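**Task box** (also called *work box* or *start–finish box*) is a teaching aid used in special education, mostly with autistic pupils and with pupils who have learning difficulties. It is a box, tray or basket which holds everything needed for one short activity. The pupil takes it from the left side of the table, does the activity, and puts the box on the right side when it is finished.

## Purpose

The method is meant to let a pupil work for some minutes without spoken help. Many pupils who use task boxes find long instructions difficult to follow, and the materials themselves show what must be done. The amount of work is also visible from the beginning, so the pupil does not need to ask how much is left.

Task boxes are different from free play materials. Each has one correct or expected ending, for example all the pegs are in the board or all the cards are matched. An activity without a clear ending, such as drawing, is usually offered in another part of the day.

## Types

### Sorting and matching

These are normally the first boxes given to a new pupil. Objects are sorted by colour, size or shape into 2 containers fixed to the tray. Later the pupil matches picture to picture, then word to picture.

### Assembly

The pupil puts parts together, for example a pen and its cap, or a nut and a bolt. The Kamel boxes, named after the workshop which first sold them as a set, are of this type. A full set has 50 boxes in order of difficulty, although most classrooms keep only a part of it.

### Daily living

Older pupils practise skills which they will need at home: laying a place at table, pairing socks, closing buttons, folding clothes. Folding is often taught backwards. The adult makes all the folds except the last, and the pupil finishes. When this is secure, the pupil makes the last two folds, and so on.

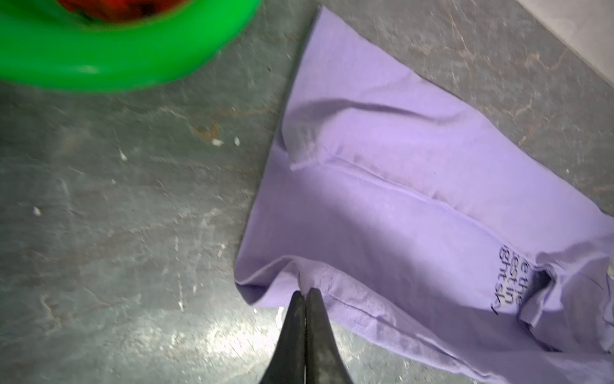

## Use in the classroom

A pupil may have up to 2 boxes in one session at the start. The order is shown on a strip of numbers or symbols at the edge of the table, and the pupil removes one symbol for each finished box. The adult sits behind or beside the pupil and helps by guiding the hand or pointing, with few words.

At Esberg School, where the method was described in a staff handbook, new tasks are always taught at a separate table with the teacher. They go into the boxes only when the pupil can do them alone. Cercombe, a day centre for young adults, uses the same rule.

## Criticism

Some teachers say that the boxes can become empty repetition if they are not changed often. The Akinola report, published in October, observed that pupils were sometimes given the same box for a whole term, and it recommended a written record of each task. Others have noted that a skill learned from a box is not always used in another place, so it should be practised also in the kitchen, the cloakroom or at home.

## See also

- Visual timetable
- Backward chaining
- Workstation (education)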